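**Lime pickle gone bitter – start again or wait?**

**wodlow_kitchen**
Made a batch of lime pickle in December using my aunt's recipe. Limes cut into eighths, salted, left on the windowsill, then spices and hot oil. Total weight in the jar was 1,575 g. Opened it on Tuesday and it's very bitter, to the point where I can't taste the chilli. She says wait. I don't want to wait another two months for something I'll end up binning. Any ideas?

**S. Kermani**
How much salt? And did you take the pips out?

**wodlow_kitchen**
122 g of salt. Most of the pips came out, I'm sure I missed a few.

**S. Kermani**
Then I'd say it's low on salt for that weight of fruit. Pips left in will make it bitter as well, but mostly it's the pith, and pith needs salt and time. I go a good bit higher than you did. Add more salt, shake it, and put it somewhere warm.

**hoarau_hot**
Disagree about the salt. I've made it with less than that and it came round. What matters is the limes. The thick-skinned ones from the supermarket are always worse. Blanch them whole for a couple of minutes before cutting and throw the water away.

**Annick Hervieu**
Blanching is fine for next time but it doesn't help with a jar that already has oil in it. What I would do now:

- tip the lot into a steel pan
- add jaggery or dark sugar, two tablespoons to begin with
- warm it gently until the sugar melts, no boiling
- cool completely, then back into a clean dry jar

It becomes a sweet pickle and you have to be happy with that. My mother did this with every bad batch and we all preferred it. 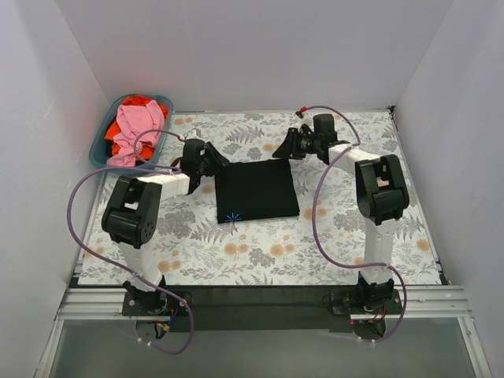 Use a good dark jaggery if you can get it, the pale blocks only taste of sugar. And don't put it all in at once – you can add more a week later, after the skins have taken some up.

**hoarau_hot**
Sugar is covering it up though. The bitterness is still in there.

**Annick Hervieu**
Of course it is. It's a lime.

**tarnitz_tom**
Did you burn the fenugreek? I did that with mine last year and blamed the fruit for weeks. Once it goes past light brown it's horrible and no amount of salt fixes it.

**wodlow_kitchen**
It did get quite dark. I put it in the hot oil with the mustard seeds and went to answer the door.

**tarnitz_tom**
That'll be it, or a fair part of it.

**S. Kermani**
Could be both. Taste a bit of the oil by itself. If the oil is bitter it's the fenugreek, if the oil is all right and the skin is bitter it's the limes.

**wodlow_kitchen**
Tried it. Oil is a bit bitter, skin is a lot worse. I've taken out 415 g to do with jaggery the way Annick said, and put more salt in the rest. The salted one is in the airing cupboard. Will post when I've tried them both.

**hoarau_hot**
Keep the lid loose on the warm one and stir it daily with a dry spoon.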